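Cama opens sapphire sorting house in Nistska

26 July 2025 - Colored stone company Cama has opened its first sorting house in Nistska, bringing the grading of its rough sapphires under one roof and much closer to the miners who dig them.

The two-story building went into full use this month with a team of 45 fewer steps on paper than the old route needed, according to the company's own planning notes, and buyers have already been through the doors. The opening parcel held 494 lots of rough, of which 245 were blue. The rest ran from pale yellow through to a deep, slightly smoky green that had the sorting team calling each other over to look.

"We have wanted this for years," said Chaimae Sqalli, managing director of Cama. "Our stones used to travel a long way before anyone gave them a proper look. Now a miner can bring in a parcel and talk to the person grading it. I was there for the first one and I didn't want to leave!"

Stones are sorted by size, then color, then clarity, and each lot gets a paper record that stays with it until it is sold. Miners receive a copy. Sellers who disagree with a grade can ask for a second look by a different sorter, free of charge, within six days.
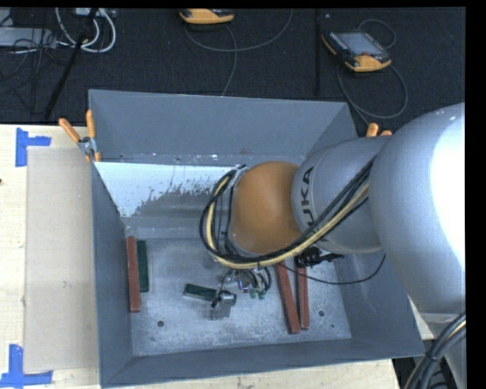 Robot arm at work over a metal bin.

Cama will hold four viewings a year in Nistska, open to cutters and jewelers of any size. Small workshops can bid on single lots, a change many of them had asked for.

Among the early visitors was the jewelry studio Baldursdóttir, which plans a line built on the green stones. "They look different in every kind of light," said Shaimaa Alaoui, head of design at the studio. "We came for blue and went home talking about green the whole way."

Training is run with the gem school Vikomero. Six trainees are learning to grade rough under senior sorter Driss Erraji, and all of them will have the chance to stay on once the course ends.

"Young people here grew up around these stones, and they have very good eyes," said Erraji. "My job is mostly to give them the words and plenty of practice."

Cutters and jewelers who would like to attend the next viewing can register with Abdelilah Slaoui at the Nistska office. Places are given in the order requests come in.

Media contact: Hicham Tawfik, Cama press office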